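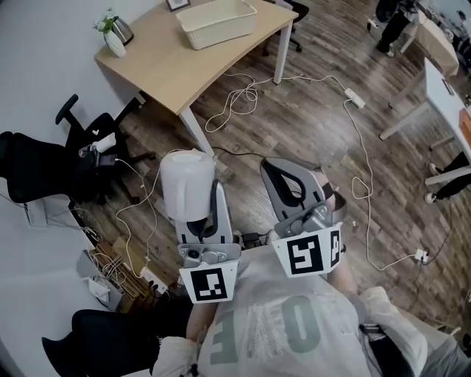 Andora hand-held gripper pair, lidded pitcher in the left jaws.

Andora Hand-Held Gripper, pair (left + right)
Supplied by Feltance
Status: in stock, pads revision B only
Order code: 542

PLEASE READ BEFORE ORDERING OR USING - pad slip notice, December 28, 2018

We've had reports of pads creeping on the fingers of revision A pairs. The black inner pad slides towards the tip when the jaws are closed on something smooth and heavy, then lets go all at once. Jugs and pitchers are the worst for it. Zesten lost a full one over a floor extension lead during a recording day. Nobody hurt, breaker tripped, one strip in the bin.

If yours is revision A (no letter stamped inside the jaw) stop lifting liquids with it today. Empty containers are fine. Dry goods fine too, up to the normal limit.

What went wrong
Glue, mostly. Tsz-kin Tam in our workshop pulled 28 returned fingers apart and 6 had pads you could push off with a thumb. The adhesive softens with hand cream, washing up liquid, anything greasy. It doesn't show from outside, the pad looks perfectly seated untill it moves. Revision B pads are glued and pinned.

What we are doing
- Free pad set for every revision A pair, fitted by us or by you
- Four pins per finger, in the bag, plus the little punch
- Postage both ways if you'd rather send them in
- No receipt needed, serial number will do

Fitting takes over an hour for the pair if you've not done it before. Let the glue sit overnight. Don't skip the pins.

Product details
Curved grey fingers, black padded linings. One gripper per hand. Marker carriers on the back, tags already stuck on. Left and right carriers carry different tags so dont swap them, your tracking will go mad and it'll look like a software fault. Amparo Cusi on support has had that call more than once.

Bracket knob: hand tight only. Check it before each session. A loose knob lets the marker plate tip and the pose drifts, slowly, easy to miss.

Using them safely
Leads off the floor or out of the carrying path before anything with water in it gets picked up. Same for plug adapters and power strips. If the lead has to cross, tape it flat and carry the other way round. Kettles: cold and empty, always. We don't support hot liquids with this product, any revision.

Lift a pitcher by the body with the jaws square on, lid on. Hold it low over the desk for a few seconds first. If the pad is going to creep you'll normally feel a small judder in the grip. Put it down, mark the finger, swap it out.

Keep anyone helping you clear of the jaws when you squeeze. Fingers get pinched at the root, near the bracket, more than at the tip.

In the box
Left gripper, right gripper
Marker carriers, fitted
Spare pads (B)
Hex key
Printed card. The card in older boxes still says "suitable for filled vessels". Ignore it, bin it, new one is being printed

Customer notes
"Swapped ours ourselves, pins were fiddly but its solid now. Punch is a bit short." - Leung
"Wish the notice had gone out sooner." - Zesten

Fair point from Zesten. First report came in early December and we sat on it waiting for the returned fingers. Won't do that again.

Pad sets ship the same day if you write before noon. Put PADS and your serial number in the subject line, and say whether you need left, right or both.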